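About Riltance

Riltance writes and checks working rules for teams that record handling tasks with hand-held grippers and, later, run the same tasks on robot arms. Tanko Eze and Fionnuala Hayes started the firm, and there are now 15 of us in two offices, Welico House and Flendlow.

Most of our work is done in ordinary kitchens. We go in, watch the task being carried out and write the rules around the room as we find it. Sorting chopsticks and spoons at a table is one of the tasks we cover.
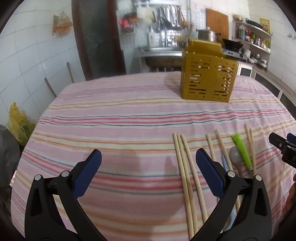
Our handbook has 180 rules in 4 parts: the room, the tools, the people and the records. Finger pads are checked before each session. The householder agrees in writing to what may be recorded, and can stop a session at any point. Anyone new works beside an experienced operator for three weeks.

The handbook is revised every June. Clients may add rules of their own but may not remove any from the part on people. For a copy, write to Fionnuala at the Flendlow office.

3 shares
0 comments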